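3.2 Folding the carton walls

The cartons used in the study were plain single-wall cardboard boxes supplied flat by Skiremer and stored on their sides in the packing room at Plamov. A flat carton has to pass through three states before it can be filled. It is opened out, its walls are raised along the crease lines, and its corners are locked or tucked so that the walls stay where they have been put. Earlier work on packing benches has mostly treated these as one step and given one time for the lot. We separated them, as the second state is where most of the damage to the board occurs.

A total of 871 cartons were folded over the trial period, which ran through February. Of these, 73 were set aside with a fault in at least one wall. The faults were sorted by hand by the second author, using the list given in Section 2.4, and a sample was sorted again by Fermín Riquelme, who had not seen the first set of results. Where the two disagreed the carton was looked at by both and a single label agreed.

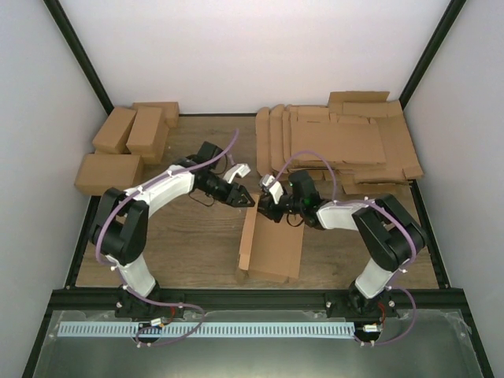
Figure 4. Partly folded carton on the work surface, with one wall raised.

A wall that has been raised but not yet joined to its neighbours is held only by its crease. New board is stiff, and the crease acts as a weak spring that pushes the wall back towards the flat position. The amount of push depends on how deeply the crease was scored at the factory and on how long the carton has been stored under load. In the arrangement shown in Figure 4 the raised wall has a gripper on either side of its upper end, with only a short distance between the two tips. Contact at the upper end gives the longest lever about the crease, so less force is needed than for contact lower down, but it also falls on the part of the board that bends most easily. A soft or damp wall will bow before the crease gives way. This accounted for the largest group among the faulty cartons, and we refer to it below as bowing.

The second group was corner tearing. The board at the end of a crease is cut through on one side to form the tuck flap, and the cut runs very close to the fold. If one end of the wall is brought up ahead of the other, the wall twists and the load passes into the uncut board at the trailing corner. Small tears here are easy to miss. They do not stop the carton from being closed, but they open further when it is filled, and a carton with a torn corner should not be used for heavy goods.

The third group, false creasing, was less common. It occurs when the wall folds along a line beside the scored one, usually within a few millimetres of it. The carton then ends up slightly out of square and the lid flaps do not meet. Pre-breaking the crease by folding the wall a little past upright and letting it relax reduced this fault in the trial set out by Esposito in the project's working notes (D. Esposito, Tudeso packing notes, part 6). We did not pre-break any of the cartons reported here, so that the results would reflect board as delivered.
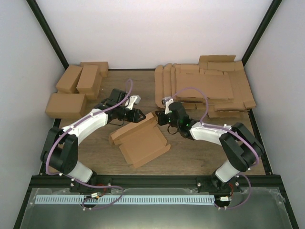
Storage had a clear effect on all three groups. Cartons from the bottom of a stack had flatter, softer creases and went up with less effort, but they were also more likely to bow. Those from the top of a stack were stiffer and showed more corner tearing. For the second half of the trial the stacks were limited to 15 cartons and turned over at the start of each working day. We recommend the same practice to anyone repeating the work, together with a note of where in the stack each carton was taken from.

Two points about the board should be kept in mind when reading the results in Section 4. All the cartons came from one supplier and one batch, and the depth of scoring was not measured. A second batch, made to the same drawing by Maruyama, was bought for comparison but arrived after the trial had ended. It is left for later work.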